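This data card accompanies the Poltari sorting records, held by the Gururano textile service. It is meant for staff representatives, supervisors and outside researchers who wish to use the records.

## Contents

- 3237 sorting attempts, one row each
- 519 operator notes, in plain text
- 11 workstations, identified by letter only

Each row gives the station, the shift, the cloth colour assigned and the outcome (`placed`, `dropped`, `handed_over`). Camera stills are stored separately under `stills/`.

## Changes to the work

Before Poltari, operators sorted by hand for the whole shift. The arm now takes the first pass by colour, and the operator deals with `handed_over` items, checks for damage and clears full containers. Standing time at the table has been cut by 55 minutes per shift. Operators report that the remaining work is less repetitive but calls for closer attention - this point is raised often in the notes and remains under review with the staff side.

No post was removed during the trial. Two operators moved to the repair room at their own request. Pay grades for the new duties had not been settled when the records were closed in March.

## Stills

Stills come from fixed cameras at the stations and are not matched to individual rows. 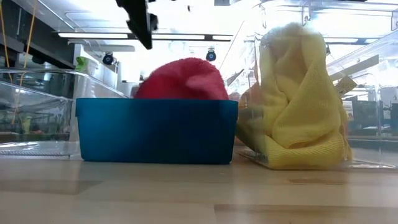
*Sorting station: red cloth in the blue bin, yellow cloth in the clear container to its right.*

## Limits and conditions of use

- The records must not be used to assess individual operators.
- Notes were shortened where they named a colleague.
- Night shifts at the Jastumow site are not covered.

## Contacts

Yamila Maldonado, records and access
Renato Salinas, staff side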